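News > Press releases > Tableware

Jirside adds mixed-color bowls and plates to rental stock

2005-02-06. Jirside has added 800 bowls and plates to the tableware it rents out for parties and club dinners. Customers can mix colors in one order.
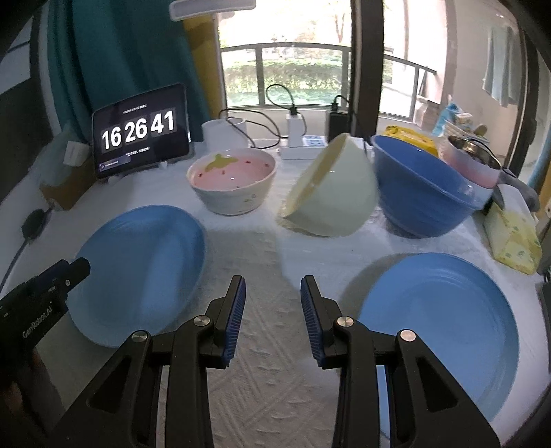 Blue plates and three bowls on a white embossed cloth.

"People kept asking for something besides white," said Liv Bakke, rental manager at Jirside. The smallest order is 5 place settings.

Orders open in August.

Related
Prirken tablecloths back in stock
Jirside moves its counter

This site uses cookies. Accept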